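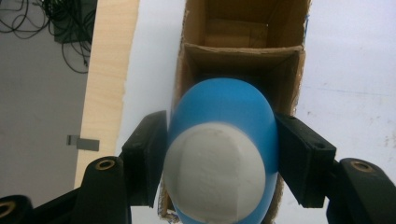
The blue egg held between the fingers at the cardboard box, Wimwood bench.

Finger closure fault on the Multon gripper

On Tuesday the hand-held gripper we call the Multon was withdrawn from use at Wimwood after it dropped the same object 3 times in one afternoon. I am recording the matter on this blog as well as in the bench log, as several readers have built the same linkage from our drawings and may have the same fault without having noticed it.

The task was a simple one. The operator closes the fingers on the egg, carries it to the cardboard box, lowers it into the near compartment and releases. We had run it for most of the previous week without difficulty. On the afternoon in question the egg began to turn in the grip shortly after being picked up. On the first two occasions it slid out and landed on the table. On the third it fell against the cardboard divider, and Heloísa Portela, who was operating, reached in with her free hand to catch it. The fingers closed the rest of the way at that moment and pinched the tip of her index finger.

The injury was minor. The skin was not broken, and she was back at the bench after 5 minutes with a cold pack. It was nevertheless a contact injury from a powered mechanism, and it has been treated as such.

Our first assumption was that the egg itself was to blame. It is smooth, and the pads have little area to work with on a curved side. We cleaned the pads with alcohol and tried again under supervision, with hands clear, and the egg turned as before. The pads were then ruled out.

The second assumption was calibration. The fingers are meant to travel inward at the same rate and meet on the center line. Heloísa suggested running them open and closed over a sheet of paper and marking the tip positions in pencil at each step, which is a slow method but requires no equipment. The right finger followed its marks closely. The left finger arrived late, paused, and then covered the last part of its travel quickly.
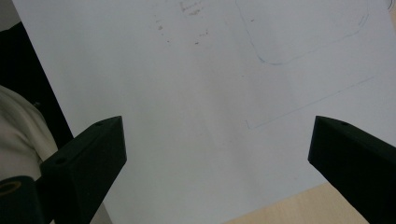 Fingers open over the sheet of paper.

That pause was the fault. One of the screws on the left linkage had backed out of its threaded insert far enough to let the arm rock before it took up the load. While the arm was rocking, the right finger did all the pushing and the egg rolled. Once the slack was used up, the left finger snapped inward. The drop and the pinch therefore had a single cause, although we had entered them in the log as separate events. I have corrected the entry.

I must also record that the screw should have been found earlier. The Pakzad checklist, which we adopted in May, asks for every linkage screw to be checked by hand before a session. The box had been ticked that morning. The tick was mine. I had looked at the screws and had not put a driver on them, and from the outside a screw in that position looks seated well before it is tight.

The following changes are in effect.

The linkage screws have been removed, cleaned and refitted with a medium-strength thread locker. They are to be checked with a driver, and the person who does so signs for it by name.

The closing speed has been reduced by half until further notice.

No one reaches for a dropped object while the gripper is powered. The object is left where it falls — including inside the box — until the operator has let go of the trigger and called out that the fingers are open.

The paper test is repeated after any work on the linkage, and the sheets are kept in the Dovmont folder with the rest of the bench records.

The gripper returned to use on a limited basis after 2 clean paper tests. The egg has not turned in the grip in any run so far, but I do not regard the matter as closed. I still do not know how long the screw had been working loose, and the insert itself may be worn. A replacement is on order. Readers who have built the linkage are asked to check the left side first and to write to me with what they find, including if they find nothing.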